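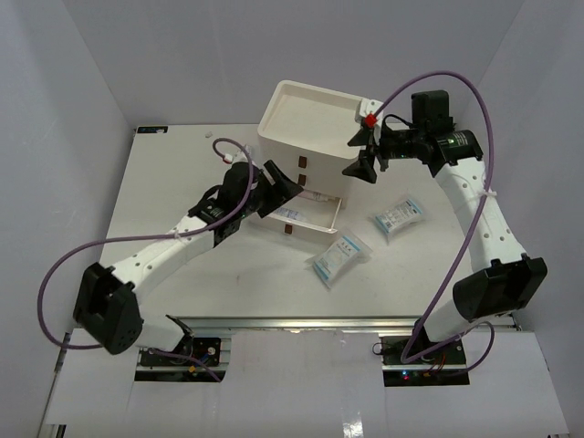 Small drawer units for a desktop: keep or get rid of?

Last updated: August

ocampo64
I have a small white cabinet with drawers that sits at the back of my work table. It was supposed to hold the things I use every day, and it has turned into the place where things go so I don't have to look at them. I pulled the bottom drawer out last night and found three dead pens, a tape measure I had already replaced, and a bag of picture hooks. I'm thinking of giving the whole unit away and using open trays. Has anyone done this and regretted it?

Skuver
Did it two years ago. Regretted it by the second week. Trays fill with dust and every one of them ends up with the same mix of paper clips and batteries. At least a drawer closes.

drawer_liner
Same amount of junk either way. The difference is whether you can see it. I went to trays and I throw things out more often now.

Skuver
You also have a door on your office. My table is in the living room and people come over.

ocampo64
Mine is in a spare bedroom, so looks don't matter much. Finding things matters. I lose a few minutes every time I need the small scissors.

plainpine
Label the fronts. Masking tape and a marker. If you can't come up with a word for what's in a drawer, empty that drawer onto the table and sort it again. My bottom one said "misc" for years and that was the whole problem.

valtik1571
Labels didn't do anything for me. I know what is in mine by position. Top is writing stuff, middle is chargers, bottom is whatever is heavy. If you have to read a label on a unit that small you have too many categories.

plainpine
You live alone though, if I remember right from the pantry thread. There are four of us here. Without labels the tape goes in a different drawer every time.

valtik1571
Fair enough.

halfinch
Where on the table is it? I had mine at the back in the middle and the bottom drawer was a pain because I had to lean over everything in front of it. Moved it to the left side, near the edge, and I use it a lot more. You need enough clear table in front to pull the drawer all the way open. If there's a mug and a notebook parked there you will just stop opening it.

ocampo64
Center, toward the back. And yes, there is always something in front of it. I hadn't thought about that.

Skuver
I'd leave it at the back and keep the front clear. On the side it eats your elbow room.

halfinch
Depends on the table. Mine is 64 inches wide so I have the room to spare. On a narrow one I would agree with you.

drawer_liner
Put it on a shelf above the table and get the surface back.

Skuver
Then you can't see into the top drawer unless you stand up. I tried that too.

mossyoak808
Going back to the original question. Before you give it away, take every drawer out and wipe down the inside of the cabinet. Mine had been sticking for months and I blamed the cabinet. A rubber band had fallen down behind the bottom drawer and it was keeping it from closing. I nearly put the thing on the curb.

For sorting I use the lids from jars as dividers. They don't line up neatly but they keep thumbtacks away from everything else. I would not buy the divider sets. I paid $25 for one and half the pieces were too tall for the drawer to shut.

plainpine
Cut down cereal boxes work too. Measure the inside height first and go a little under.

valtik1571
Or no dividers and fewer things. I took mine down to about 25 items total and haven't missed any of the rest.

plainpine
I have more than that in thumbtacks.

ocampo64
Update. I emptied all of it this morning. A lot went in the trash, and a pile of cables went to the box in the hall closet. The bottom drawer now has only the scissors, tape and glue in it. I'm leaving the cabinet where it was for now and keeping the space in front clear. If that lasts a month I'll keep it.

Skuver
It won't last a month.

mossyoak808
Mine has lasted since spring. Put the scissors in front, handles toward you — otherwise you'll be digging under the tape for them.

ocampo64
Done. I also found the key to the filing cabinet, which I had given up on. It was under the picture hooks.

drawer_liner
So what happened to the trays?

ocampo64
Bought one for the mail. That's it. The rest of the set is still on my list but I'm not ordering until I see how this goes.

halfinch
Does the bottom drawer close all the way now?

ocampo64
It does if I push on the left side. I haven't checked behind it yet.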